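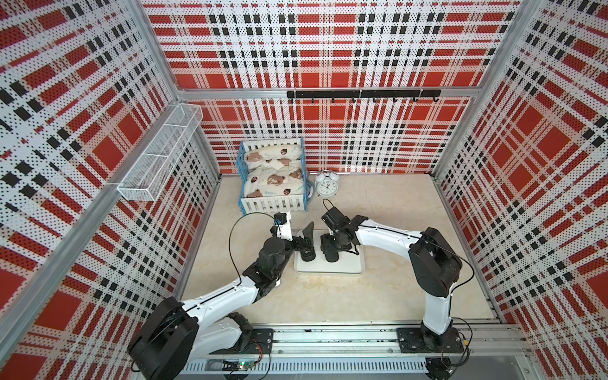 Craft Rooms & Small Spaces > Walls and Storage
Printed perforated metal panels: am I paying for holes or for plaid?

plainpine
Joined January

I'm putting up perforated metal panels on three sides of a work corner, back wall plus a left and a right, with aluminum posts in the corners. The pattern is the big red, white and black plaid. I make and sell doll bedding, so what lives in there is a toy bed, a little clock, a tray and whatever else I'm messing with that day.

My problem is the price. The plaid version from Storum costs 27 dollars more per panel than the same thing in plain white. Same metal, same holes as far as I can tell. The listing says the print is "bonded for life," and I'd like to know whose life. Has anyone had printed ones up long enough to say if the color holds where the hooks rub?

gusset_and_co

I had a printed set, not plaid, a leaf pattern. It looked good from the doorway. Up close all those tiny holes chop the pattern up and the colors go speckled. If you're hoping for a crisp check like on a shirt you won't get it.

As for rubbing, yes, mine wore. Two bright scratches where I kept moving a basket. I quit moving the basket.

Marl77

I don't buy the worn print story without knowing what basket it was. A bare wire end will scratch anything. Mine are painted, have been up 4 years, and the only mark is from a screwdriver, my fault.

gusset_and_co

It was a white coated wire basket, the long open kind with dividers. The ends were coated too. So the coating scratched the print, or the print scratches easily. Pick one.

plainpine

Mine's the same sort of basket, long and open on top with cross wires to split it into sections. It's on the left wall and I wasn't planning on moving it, but I wasn't planning on leaving it there forever either. Kind of the point of a wall full of holes.

oldhemline

Can we talk about the plaid itself? I think you're going to be sorry. You sell bedding. If I remember your shop right, half of it is cream with the small brown bears. Put that in front of giant red squares and black blocks and who's going to look at the bears?

plainpine

That's the set that's out right now. Cream blanket and pillow, bears and some tiny red things like ladybugs, on the blue bed with the white picket fence ends. I thought the red in the wall would pick up the red in the print.

oldhemline

The red in the print is tiny. The red in the wall is enormous. It isn't picking anything up, it's sitting on it. Go plain white and save the money.

Eugénie Lecomte

I disagree with oldhemline. Cream on white is dull and the blanket would vanish. I ran a doll stall at the Skotcombe fair and the table with the loud cloth behind it sold more, same stock. Although I admit the loud table was also closer to the door, so make of that what you like.

What I'd question is the clock. The white twin-bell ones are everywhere. It's a big round white face next to a toy bed. My eye goes there first.

Marl77

The clock is fine. It's a bed, it has an alarm clock beside it. People understand that. What I don't understand is a clock that size next to a bed that size, the doll would go deaf.

plainpine

The clock stays, I tell the time by it. I bought it at Yoo, it loses a few minutes a week, and I can't recommend it.

Back to hooks please. I've got one of those slim black racks up high on the back wall with the small black hooks underneath. The horizontal rail runs just above it. Is anyone hanging anything heavier than scissors off a rack like that?

Marl77

Depends how it's fixed. Mine holds a rotary cutter and two rulers. The box said 15 pounds, and I've never believed a number on a box. Thin sheet bows long before the hook gives up. Push on the middle of the panel with your thumb. If it moves, keep it light or put the weight on the rail.

gusset_and_co

Agree with Marl77 for once. The posts and the rail do the work, the panel is mostly there to look at.

oldhemline

Which is my argument for not paying extra to look at it.

threadbare_jo

Anyone tried just sticking printed vinyl on plain ones? Sirkergate sells it by the roll.

gusset_and_co

And then what, you punch every hole back through with a pin? I tried it on one panel. Gave up before I got to the second row. It also lifts at the corners.

threadbare_jo

OK, never mind then.

Eugénie Lecomte

What about the floor? Pale beige with that marble look goes with the cream, I'd leave it alone whatever you do with the walls. And a white tray shows up better on it than I'd have guessed.

plainpine, 21 November 2023

Floor stays. I did the thumb test. The back one moves a bit in the middle, the sides hardly at all. I wrote to Storum asking what "bonded for life" covers and got the listing text pasted back to me, so I take that as a no.

I'm keeping the plaid. The bears can fend for themselves. If the print wears under the basket I'll come back and say so, and gusset_and_co can have the satisfaction.

oldhemline

Please post what the bears sell for, too.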